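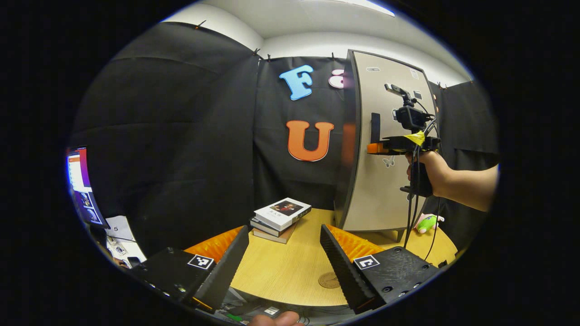
The round table with a stack of three books, foam letters on the curtain behind.

Cemadham Small Tables
Read me first

Welcome, and thank you for stopping to read this before opening the folders. Cemadham Small Tables is a collection of short recordings about something most of us do every day without giving it much thought: putting things down on a small table, moving them over a bit, stacking them up, and clearing them off again when we want the space back. The things are ordinary ones, mostly books, and the tables are the sort you might have beside an armchair or in the corner of a child's room.

This card covers release 2, dated 29th June. If you have the March release on a drive somewhere, please read the section on changes near the end, as a few folder names are different now.

What is in the collection

There are 2,215 recordings, spread over 17 table setups. A setup is one table together with whatever was put around it, and we kept each one in place until we were finished with it. Each recording has a short sentence to go with it, written in plain words, such as "put the top book next to the stack" or "square up the books." We tried to write these the way you would say them to somebody helping you tidy up, so you will find the odd "scoot it over" in there, and we have left those alone.

The books folder is the largest, with 1,000 recordings. After that come cups and saucers, then folded cloths, then a mixed folder for everything that didn't belong anywhere else (there is a very stubborn pencil case in that one).

The tables

The setups are named after places, which started as a joke on the first afternoon and then stuck. The two you will meet most often are Kurkesholm and Lernach.

Kurkesholm is the round table in the picture at the top of this page. It has a pale yellowish top with a wood grain, and a little round brown emblem or coaster toward the front. Black fabric curtains hang around it like walls, clipped along the top, with big foam letters on the one behind the table. The light blue F and the orange U are easy to spot, and there is a pink letter partly hidden next to them. We are rather fond of this setup. It is a cheerful place to spend a long morning stacking books.

Lernach is a square side table with a shelf underneath. Its recordings include a good deal of reaching down, and the sentences say "top" or "shelf" so you know which surface is meant.

About the books

We chose books of different sizes and thicknesses on purpose, and a stack may mix languages. In the Kurkesholm picture, for instance, the one on top has a white cover with a dark painted portrait and a short Chinese title, the middle one is dark gray, and the bottom one has a tan edge. Our sentences go by color and place in the stack and leave titles out, so "the gray book" is as fancy as it gets. If two books in a stack were close in color, we wrote "upper" and "lower" instead.

A word on what counts as a stack. Two books are a stack. One book lying across the corner of another is also a stack, after a fairly lengthy discussion. Books leaning on each other like tired travelers are marked "leaning" and kept in a folder of their own.

How the files are arranged

Each setup has its own folder, and inside that you will find:

recordings, numbered in the order they were made
sentences.csv, with one line for each recording
setup.txt, with a few notes on the table and what was on it

The notes in setup.txt vary a good bit in length. Some run to a full page and some are two lines long, depending on how late in the day it was.

Changes since March

The folder once called "round" is now "kurkesholm," and "square_low" is now "lernach." We went back over the sentences and fixed a number of spots where left and right had been swapped. Spelling of "gray" is the same throughout now.

Known problems

A few of the folded cloth sentences say "napkin" where "towel" would be fairer. In the mixed folder, numbering skips in two places, and no files are missing there. Lernach has fewer evening recordings than we had hoped for.

Using and crediting it

You are welcome to use the collection for study and teaching. Please credit it as "Cemadham Small Tables, release 2, Chatzigeorgiou," and keep this card with any copy you pass along. If you come across a sentence that doesn't match its recording, send us the setup name and the recording number and we will put it right in the next release.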